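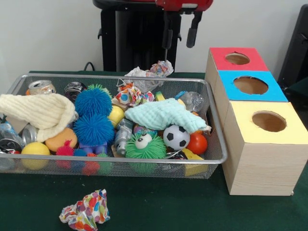
November, 4 p.m., dye bench

Third go at the walnut hull bath and I am so pleased with it! The first two came out the color of weak tea. This time I soaked the hulls for 61 hours before heating, strained through the old muslin, and put 1186 g of liquor in the big steel pot with one skein of the Skindcombe wool. No mordant at all.

The brown is deep, a bit red in daylight and almost gray under the bench lamp. Branwen wants it for the saddle blanket. I want it for everything.

Heat: brought it up slowly, held it just under a simmer for around 20 minutes, then turned it off and left the skein in while I had lunch. Hefin thinks the long cool-down does more than the heating. He may be right, and it would save a lot of gas. Next batch, same liquor, split in two - one heated, one left cold overnight.

Rinse water ran clear on wash 4. With the last batch I gave up counting.

Small trouble with the cotton. I put in a strip of the knitted sample for comparison and it barely took, a sort of dirty cream. Eirlys says to try soy milk first, two thin coats with a day of drying between. She has notes from her alder bark trials and will leave them in the drawer under the scales. Please don't tidy that drawer!

Things I want to try with what's left of the bath:
- an iron dip on half the skein (Angharad got a lovely near-black this way, but the wool felt harsh afterward)
- overdyeing the two weak-tea skeins, which are no use to anyone as they are
- a pinch of washing soda, just to see

Light test cards are up in the south window, half of each one covered with foil. Vanderleia, if you move them to get at the blind, put them back the same way up, please.

The liquor is in the lidded bucket by the sink, labeled WALNUT 3. Gloves on for that one - my thumbs are still brown from batch two.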